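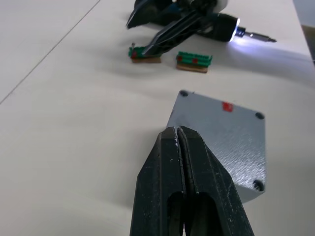
Tùng Kiều asked after the last lecture whether a city plan with a code name is still a plan or already an ad campaign. Good question, and it gets us through most of Unit 2.

Publishing the City: Notes on Plan Documents as Printed Objects

Filed under: Urban Studies > Handouts

Our case is the Plallbridge waterfront plan, released by the council under the title Skutau. It runs to 80 pages. The zoning map is on the last of them, after the foldout of sailboats.

Things to look for when you read it:

- Who signs the foreword. In Skutau it's the mayor, then the developer, Khan, in slightly larger type.
- Verbs. "Will become" is cheap. "Shall fund" costs money and appears in the appendix only.
- Format. The plan went out as a newspaper supplement in December and again as an exhibition catalog. Same text, heavier paper, no corrections.

Ashraful Sikder's reading (in your packet) treats the supplement as the real plan, as most residents saw no other version. I think he's too generous to the residents, who by his own account mostly kept the crossword. His section on maps is excellent - read that twice.

Compare with Plulau, where the planning office printed its budget tables up front and skipped the renderings. Attendance at the launch was thin. The tram got built.

For next time: bring one page from either plan and mark every sentence that commits somebody to something. A pencil will do. You won't wear it down.

2 comments | 2 shares

This site uses cookies to remember your preferences. Accept | Manage settings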